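Distelum通讯·冬季号
实验室来稿

一次浴室里的急停,和我们从中学到的一大堆东西

2019年12月22日,星期日

先说结果:机器人没坏,人没受伤,地板上多了一道印子。可是这次故障实在太有意思了,编辑部问我们能不能写几段,我们一口答应,结果写着写着就超了篇幅,请各位多担待。

熟悉Vistano项目的读者知道,我们从今年三月起把重心从走廊和货架挪到了家庭环境,其中最难啃的就是浴室。浴室小,转身的余地少,东西又都摆得低。人弯腰去够马桶旁边的东西,几乎不用想;双足人形机器人做同样的事,要把髋和膝折得很深,重心往前送,同时还得让手停在一个很窄的范围里。我们给这一组动作起了个内部代号叫Enden,里面包括深蹲、前倾、伸手、抓握和起身,每一步单独跑都已经相当稳定。

问题出在“伸手”和“抓握”之间。机器人蹲到位以后,手掌朝下悬着,正准备合拢手指,膝关节的温度保护忽然触发。照理说,保护触发之后应该慢慢降力矩,让身体沿着一条事先算好的路线往下坐,由上方的安全绳接住。那天它却先松了一条腿,另一条腿还在用力,整个身子向一侧拧了过去。安全绳吃住了力,操作员按下急停,前后不过一眨眼的工夫。房间里安静了一会儿,然后大家同时开始说话!

日志拉出来一看,错误码是1007,左右两侧的控制器都报了,可是两条记录之间隔着2个控制周期。听上去微不足道吧?在平地站立的时候确实微不足道,我们以前见过这个时间差,谁也没放在心上。深蹲就不一样了,膝盖上的负载大得多,一边先卸力,另一边就会把身体顶歪。也就是说,这个毛病在代码里待了很久,一直等到我们把机器人请进浴室才露面。

顺着这条线往下查,又翻出第二件事。温度保护的阈值是按行走工况标定的,行走时关节一直在动,热量来得快散得也快。蹲着不动恰恰相反,电机要持续出力来托住上身,外表看着一动不动,绕组里的温度却在一路往上爬。我们的热模型用的是平均电流,对这种“静止但很累”的姿势反应偏慢,等它报警的时候,留给软件的余地已经很小了。 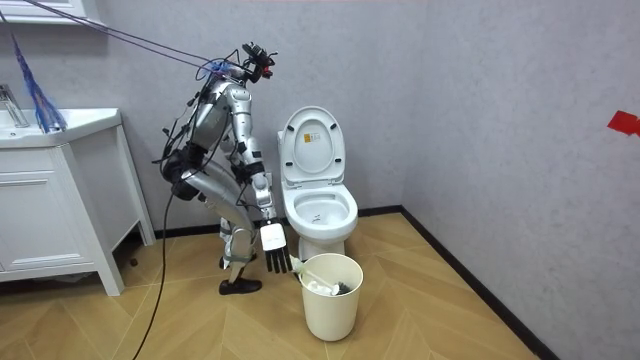 为什么不干脆在膝关节发热之前就让机器人站起来?

起身那一下的瞬时力矩比保持蹲姿还要大,在关节已经偏热的时候强行起身,更容易触发保护,而且触发时身体正处在最不稳的位置。比较稳妥的做法是提前估算还能蹲多久,时间不够就不开始抓握,趁余量充足的时候起身;真来不及了,就原地往下坐,把重量交给安全绳。

现在的新版本就是照这个思路改的。每次下蹲之前,规划器先算一遍热预算,把蹲下、操作和起身全部算进去,少一项都不放行。操作过程中预算还会不断更新,手指碰到的东西比预想的重,或者上身为了避让多探出去一点,余量都会跟着变。我们在控制台上加了一条很醒目的余量条,颜色从绿到红,操作员特别喜欢,说终于不用盯着一堆数字猜它累不累了。

左右不同步的问题,改起来反而更费劲。最初的补丁是让先报错的一侧等另一侧,可万一另一侧根本不报呢?讨论了好几轮,最后决定把卸力的决定权从单个关节收上来,交给全身控制器统一下达;关节自己只保留最底层的硬保护,阈值放得更高,平时轮不到它出手。Lysenko工具链里的回放模块在这里帮了大忙,我们把出事那一段日志原样灌进去,改一版放一遍,哪一版会歪、歪多少,看得清清楚楚。

仿真里我们一共跑了4000次带故障注入的深蹲,随机挑时刻、随机挑关节让保护触发。新版本有2次下坐的姿态超出了我们划定的范围,两次都发生在手臂完全伸出的时候,原因还在查。这个数字不算难看,但是没有查明之前,手臂完全伸出的深蹲在实机上一律不做,抓取范围也相应收窄了一截。测试脚本里已经写死,想绕过去得改代码、过评审。

还有几条现场规矩,也趁这次一并更新了,给同样在做人形机器人的读者参考:

安全绳的余长要按最低姿态来调。我们以前按站姿调,蹲下以后绳子的状态全凭运气,现在改成先断电摆到最低点,确认绳长,再开始测试。

线缆要从人和脚都不经过的一侧走。狭小房间里做不到完全避开,那就在动作开始之前由专人看一遍走线,看完口头确认。

急停按钮放在操作员手里,不放在桌上。这次反应快,是因为当时正好握着,我们不想再靠“正好”。

同一天里连续做深蹲,中间要留出冷却时间,以关节实测温度为准。秒表不作数,冬天和夏天的房间差得太多。

最后补两句闲话。有读者来信问,清洁浴室这种活儿真的值得用双足机器人去做吗?我们自己内部也争论过。就我个人而言,吸引我的恰恰是这些低矮、局促、别扭的姿势,它们把控制、散热、走线、安全流程里的毛病一股脑儿全逼了出来,在宽敞的实验场地里走上一年也未必碰得到。这次查1007查得大家都很累,但是那几天实验室里的气氛好极了,白板写满了擦,擦了又写满!

完整的故障分析报告、回放数据和热预算模块的说明已经放进Distelum内部资料库,订阅读者可以回复本期邮件索取。手臂伸展姿态的那个遗留问题,查清以后会在下一期接着写。

Vistano项目组 供稿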